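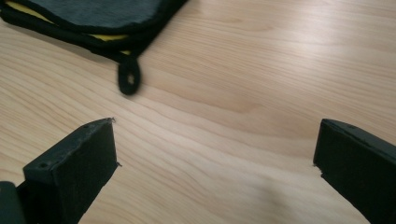 Gripper view, fingers open, fabric piece with hanging loop on a wooden table.

Lilura Hand Kit – recordings and notes

This folder goes together with the Lilura hand kit sold by Clostamier. It contains 332 short recordings of table tasks with soft household items, made with one kit. We publish them so that a buyer can see what the camera gives before paying for the kit.

What is inside

clips/ – video from the camera on the tool
width/ – opening of the fingers, one text file per clip
notes.csv – task name, operator, free remarks

Of the recordings, 227 have a complete width file. For the others the video is usable but the width must be estimated. Please filter by the column width_ok before training.

Operators

Eulalia Troncoso and Kwesi Arthur held the tool. Asanka Bhuiyan checked the labels in August and corrected nine of them. The old labels are kept in the column label_v0.

Known limits

Fabric on a shiny table is harder than we expected. Reflected light on wood can change the exposure when the hand turns, and our first segmentation model took the bright band for an object. Small black loops and cords are also difficult, they come out slightly blurred at close distance, and the matte black fingers have almost the same color. Jingyi Duan got better masks after she painted the fingertips out of each video, but the script is not included yet.

The width sensor drifts. We set it to zero again after about 1000 closings. A note in the kit manual says to do it "regularly", this is too vague in our opinion and we have asked Clostamier to change it.

Loading

Run load_lilura.py with the path of the folder. It needs Python 3.9 or newer. Clips open in time order, and if you want random order, use the option shuffle.

Version

Second release, 2023-12-09. File names are changed from the first release, so please do not mix both.

Questions about the data go to Prys Gough. For spare fingers write to the shop directly.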